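作業ノート 2月、日曜の午後
Hidard、来期の備品まわりの下書き

日曜なのに来てしまった。平日だとアームの順番待ちの人が後ろに立つので、買い物リストみたいなものは落ち着いて書けない。静かで、空調の音とコントローラのファンの音しかしない。コーヒーは持ち込み禁止なので廊下に置いてある。ときどき飲みに出る。そのたびに考えていたことを忘れるので、思いついた順に全部ここに書いておくことにする。清書は月曜以降の自分がやる。よろしく。

まず前提。今期の備品枠の残りが3000ユーロ。Leokadiaに確認した数字なので間違いない（先月わたしが皆に言っていた額は送料を引き忘れていた。すみません）。これは繰り越せない。人件費にも回せないし、出張にも使えない。物を買って、期内に届いて、検収のはんこまで行かないといけない。つまり「いつか欲しいもの」と「いま頼めば間に合うもの」を分けるところから始めるのが筋で、去年はそこを逆にやって最後の週に大騒ぎした。

大きい買い物（アーム本体とか、力覚センサ付きの手首とか）は今回の枠では考えない。あれは来期の本申請に書く。このノートは、ビンピッキングのセルを今ある形のまま、もう少し楽に、もう少し止まらずに回すために何を買うかという話。夢の話は最後のほうに少しだけ書く。たぶん書く。

グリッパの指

最優先はこれだと思っている。本体じゃなくて指のほう！ 本体はまだ元気で、開閉の再現性も去年の記録と比べて気になるほど悪くなっていない。悩みは指先で、平行二指の金属の指をそのまま使い続けているせいで、丸いものの側面を挟むときに接触が線になってしまう。円柱が横に寝ているとつるっと回る。薄い円盤は寝た状態だと縁に指が入らない。ホイルみたいなくしゃくしゃしたものは逆に何も考えなくてもつかめる（あれはずるい）。

Grirnholmに見積もりを頼んでいて、替え指のセットが金曜に返ってきた。平らなパッド付き、先の薄いもの、V溝、それから削っていないブランク。この4種類を一組ずつ。ブランクは工作室で自分たちで削る用。Petricăはブランクだけ多めに買って全部自作すればいいと言っていて、気持ちはわかるけれど、彼が今期あと何時間フライス盤の前に立てるかを考えると、どうかなあ。前回の自作指は出来がすごくよかったのに、完成したのが実験の終わったあとだった。本人もそこは認めている。

見積もりの注意書きに、納期は最大6週間とあった。これが痛い。期末からさかのぼると、今週中に発注書を出さないと余裕がない。メールで在庫の有無を聞いたら、パッド付きは棚にあるそうで、V溝だけ製作待ち。分割納品にできるか月曜に聞く。分割にすると送料が二度かかるのかどうかも聞く。検収を分けられるかは事務に聞く（これが一番時間がかかる）。

パッドの材質は選べるらしい。硬めと柔らかめ。柔らかめは最初だけ気持ちよくて、すぐ粉を吹くという記憶がある。前のバイト先でそうだった。でもあれは別の会社のものだし、温度も違ったし、決めつけるのはよくない。サンプル片をもらえるか聞いてみる。だめなら硬め。

ビン

いま使っている金属のビンについて。悪いやつではない。斜めの壁のおかげで物が中央に寄るし、重いから動かない。クランプで縁を押さえてあるとなお動かない。ただ床が光る。擦り傷のところと磨けているところで反射の出方が違っていて、深度のほうの抜けが毎回変な形に出る。照明を変えると抜けの形も変わる。物体の輪郭を取りたいのに、床の雲みたいな反射の輪郭を一生懸命取ってくれるときがあって、けなげだなとは思う。

買い替えるか、塗るか、敷くか。

塗る案はPetricăが好き。艶消しのスプレーで一発、という話。でも塗膜は指が当たればはげる。はげたところと残ったところの境目が、いままでよりくっきりした線になって、たぶん今より困る。斜面のほうがもうそういう状態に近いし。

敷く案はわたしが好き。薄いゴムか布をぴったりに切って床に置くだけ。汚れたら替える。安い。欠点は、端がめくれると指が引っかけること。あと摩擦が変わるので、これまでの記録とそのまま比べられなくなる。Leokadiaがそこを気にしていて、比較用の条件を残すなら同じビンをもう一つ買って、片方は素のまま、片方は敷物ありで置いておくべきだと。言われてみればその通りで、素のビンを変えてしまったらもう戻せない。同じ型がまだ売っているのか、というところから調べる必要があるけれど、Irbyのカタログに寸法の近いものが載っていた。近いだけで同じではない。壁の傾きが書いていない。なぜ書かないんだろう、ビンで大事なのはそこだけなのに！

Irbyには図面をくださいとメールした。返事が来たらここに貼る。

ケーブル

ここは声を大にして書いておきたい。手首まわりのケーブルとホースの取り回しに、もう少しお金をかけましょう。

アームを奥に振って手首を回すと、束がたるんでから張る。張るのは別にいい。たるんだ側が問題で、ビンの中に指を下ろした姿勢で手首が回り込むと、ホースが中の物に触れそうになる。触れたら軽いものは動く。認識した位置と、つかみに行く位置のあいだで物が動いたら、そりゃあ外す。外した記録を見返すと把持計画が悪いように見えるので、計画のほうを直し始めて半日が溶ける。わたしは先月これを二回やった。

Marinhoというところが手首用のケーブルガイドを出していて、バンドで留めるだけの簡単なものと、ばねで引き戻すものがある。引き戻すほうが欲しい。値段は簡単なほうの三倍くらいする（見積もりは来ていないのでカタログの印象）。ただ、引き戻す力が手首にかかるので、そのぶん負荷データの設定を見直すことになる。Leokadiaは「まず面ファスナーで束ね直して一週間様子を見てから」という意見。それも正しい。正しいんだけど、一週間様子を見ると納期が危ない。こういうときに備品枠の締め切りというものは本当に人の判断を急がせる。

折衷案：簡単なほうを買って、今週中に束ね直しをやる。引き戻すほうは来期の申請に、束ね直しの結果を根拠として書く。Petricăはこれで賛成してくれると思う。まだ聞いていない。

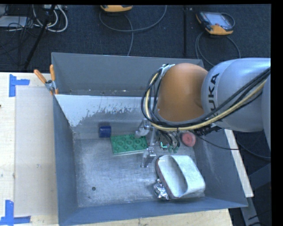
コーヒーを飲んで戻ってきたら忘れていたことを思い出した。予備のホース。指を替えるならホースも継手もついでに頼んでおかないと、去年の夏みたいに「指はあるのに継手がない」という日が来る。あの日は全員で引き出しをひっくり返した。Grirnholmの見積もりに継手は入っていないので、追加で聞くこと。径のメモは前のノートの裏表紙に書いてあるはず。なければ現物を測る。

試験物体

これも買う。物体セットが足りない。

いま使っているのは、あちこちから集めた寄せ集めで、形のばらつきとしては案外いいと思っている。円柱、丸い輪の出っ張りが並んだトレー、円盤、角の丸い容器、ホイル。寝るもの、重なるもの、潰れるもの、光るものがひと通りある。困るのは同じものが二つないこと。壊れたら終わり。なくなっても終わり。で、実際になくなる。誰かの机でペン立てになっていたりする（見つけたら返してください、怒らないので）。

方針として、今後の試験物体は必ず同じものを3個ずつ買う。一つはセルで使う、一つは予備、一つは箱に入れてしまっておいて誰にも触らせない。しまっておく分は、一年後に使い込んだものと比べるための基準になる。摩擦も色も変わるから。Leokadiaが最初に言い出したときは大げさだと思ったけれど、使い込んだほうのトレーと新品を並べて触り比べてからは完全に賛成派になった。手触りが全然違うんですよ。

台所用品の店と玩具の店で買えるものばかりなので金額は知れている。問題は経理の側で、研究用の備品として玩具の領収書を出すと必ず一度戻ってくる。去年は説明文を書いて出し直した。今年は最初から説明文を付ける。文面は去年のを使い回す。Petricăのフォルダにあるはず。

追加したい種類について。透明なもの、網目のもの、自分の重さで形が変わるもの（布の袋とか）。透明なものは深度が全滅するのがわかっていて買うのだから悪趣味な気もするけれど、Hidardの中間報告で「透明は対象外」と書いたことに対して質問がついていたので、少なくとも失敗の記録は持っておきたい。失敗のしかたにも種類があるはずだし、それを眺めるのはわたしは割と好きだ。

照明

照明は迷っている。天井の灯りだけでやると時間帯で影が変わる。夕方に取ったものと朝に取ったものを混ぜると、人間の目でも「あ、これ夕方」とわかるくらい違う。拡散板つきのライトを二灯、上から斜めに当てたい。Irbyに一応聞いてある。ただ、床を敷物にするなら反射の問題がだいぶ減るので、ライトを買う理由も半分になる。順番としては敷物を先に試してから。敷物はどうせ安いので自腹で買ってきてもいいくらいだ（だめです、と言われるのは知っている）。

遮光カーテンという案もある。これは備品ではなく設備扱いになるらしく、建物側の許可がいる。今期は無理。書類の名前だけ調べて来期に回す。

床と足元

足元のケーブルがいよいよひどい。自分で書いていて耳が痛い、半分はわたしが引いた線なので。白い太いケーブルの輪が床でとぐろを巻いていて、その横の電源まわりに手を伸ばすとき毎回どれかを踏む。ペンダントもカーペットの上に置くのをやめて、ちゃんと掛けるフックを付けたい。床に置くと、しゃがんで取るあいだアームから目が離れる。安全教育のときに自分でそう説明しておいて、自分が床に置いている。よくない。

買うもの：ペンダント用の掛け具、床用のケーブルカバー、面ファスナーの太いやつを一巻き、ラベル用のテープ。掛け具はどこに付けるかがまだ決まらない。作業台の脚に付けるとPetricăには低すぎるし、壁に付けるとわたしには遠い。背の高さの違う人間が同じ道具を使うとこうなる。可動式のスタンドにすると今度はスタンド自体が床の邪魔者になる。保留。月曜に三人で立ってみて決める。

あと青いテープ。ビンの左の目印に使っているやつ。これは在庫があるうちに足しておく。位置合わせの目印は、はがれてから貼り直すと必ず少しずれるので、できれば次はけがき線か、薄い位置決め板に替えたい。木の天板に線を引いていいかどうかは、天板が誰の備品なのかによる。管理番号のシールを探したけれど見当たらなかった。

優先順位の下書き

一、替え指（Grirnholm）。月曜に分割納品の返事を聞いて、火曜までに発注書。継手とホースも同じ注文に入れる。
二、手首のケーブルガイド、簡単なほう（Marinho）。見積もりを正式に依頼する。
三、ビンをもう一つ（Irby）。図面しだい。壁の傾きが違いすぎたら見送って、そのぶんを試験物体に回す。
四、試験物体の追加。これは店に行けば即日なので、納期の心配なし。枠の余りの調整役。
五、床まわりの小物。まとめて一枚の伝票にする。

照明は敷物の結果待ち。

金額を足してみた。一から五まで全部で枠にぎりぎり入る計算なのだけれど、ビンの値段が古いカタログのものなので信用していない。Marinhoの分も印象値だし。はみ出したら五を削る、とは書きたくないなあ。小物って毎年そうやって削られて、毎年踏む。削るなら四の透明物体を一種類減らす。Leokadia、これに異論があったら赤で書き込んでおいてください。

来期の申請に書きたいこと（夢の話）

やっぱり書く。

指の自動交換。手で替えると、ねじの締め方が人によって違って、そのたびに原点の確認をやり直している。交換台を作業台の脇に置けば、一回の収集の途中で指を替えられる。薄い円盤は先の薄い指で、円柱はV溝で、という選び方そのものが研究になる。Petricăはこの話になると目が輝くし、すでに交換台の絵を何枚も描いている。どれもちょっと大きすぎるけど。作業台の空きに収まる大きさで描き直してもらうこと！

もう一つは力覚。ビンの壁や床に指が触れたかどうかを、いまは関節側の値から推定している。そっと触れたときが読めない。手首にセンサが付けば、床をなぞって薄いものの縁に入る動きができるようになるはず。これは備品枠では到底買えないので、来期の本申請の目玉になる。仕様を比べる表はLeokadiaが作り始めてくれている。わたしの担当は「なぜ推定では足りないか」の一節で、そのためには触れ損ねた記録がいる。つまり今期のうちに、今ある装置で、縁をなぞる動きを失敗しておく必要がある。明日から少しずつ入れていく。一日の最後の枠をこれに使わせてください、Petricăには口頭で了解をもらった。

保守契約についても一言。アームの定期点検を次はいつ頼むのか、予定表に入っていない。備品枠ではないところから出るお金なので、ここで悩んでも仕方がないけれど、点検の週は収集が止まる。替え指が届く週と重なると最悪なので、逆に、届くのを待っている週に点検を入れてしまえないか。事務に聞く項目に追加。

月曜に聞く・やる

Grirnholm：分割納品、継手、パッドのサンプル片。
Irby：図面の催促。拡散板つきライトは値段だけ。
Marinho：簡単なほうの正式見積もり。引き戻すほうは参考価格で。
事務：分割検収できるか、玩具の領収書の説明文は去年の形でいいか、点検の週の動かし方。
三人で：ペンダントの掛け具の高さ決め。五分で終わるはず。
自分：手首の束ね直し。束ねる前と後で同じ姿勢を一通り流して、ホースがどこまで下がるか記録する。前の分を取り忘れないこと（前科あり）。

追記、夕方

Petricăから返信が来た。日曜なのに。ケーブルガイドの折衷案は賛成、ただし留めるバンドは付属品だと幅が細いから別に買ってほしいとのこと。面ファスナーの伝票に足しておく。ブランクの指は、やっぱり自分で削りたいので一組でなく二組にしてくれ、だそうです。値段の差を見て考える。V溝が製作待ちならブランクから先にV溝を削ってもいいと書いてあって、これはかなりありがたい申し出なのでは。ただし例のフライス盤の時間問題がある。返信で聞いたら「夜にやる」と来た。夜は工作室が閉まっている。

前のノートの裏表紙を見た。継手の径、書いてあった。ただ二種類書いてあって、どちらが今のものかわからない。明日、現物を測る。ノギスはわたしの引き出しの二段目。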